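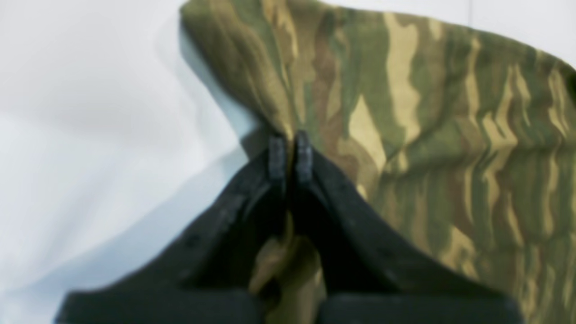

Camouflage fabric in olive green, tan and brown, gathered into a fold.

Camo is back at the Vutdale sewing room

We put out a call in June for anything camouflage that was sitting in the back of a wardrobe, and Vutdale came through in a big way! Old hunting shirts, a couple of tents' worth of offcuts, cadet trousers grown out of years ago - it all turned up, and the sorting shelves have never had so much green and brown on them.

I have a real soft spot for this stuff. The pattern hides a wobbly seam better than any plain colour, it doesn't show dirt (handy if you've got kids or a dog), and every piece seems to fade a little differently, so two bags cut from the same pattern never come out as twins. The olive and tan bits look wonderful next to plain canvas, too.

A few things we've learned so far. Wash before you cut, even if it smells clean. Press out the old folds with plenty of steam, and if a crease won't budge, work it into the design as a pleat. Keep the offcuts wider than your hand, as those are going into the Jivotance quilt, which needs 80 squares and has 40 of them finished already. Anything smaller can go in the stuffing tub for draught snakes.

The tote bag pattern is pinned up beside the cutting table and takes 4 pieces of fabric plus the handles. It's a lovely one for beginners - straight lines all the way, and you can have it done in an afternoon. If your machine grumbles at the thick bits near the handles, slow right down and turn the wheel by hand.

We're still short of dark green thread and wide webbing in any neutral colour, so please have a rummage at home. Drop-off is at the side door from 4 pm.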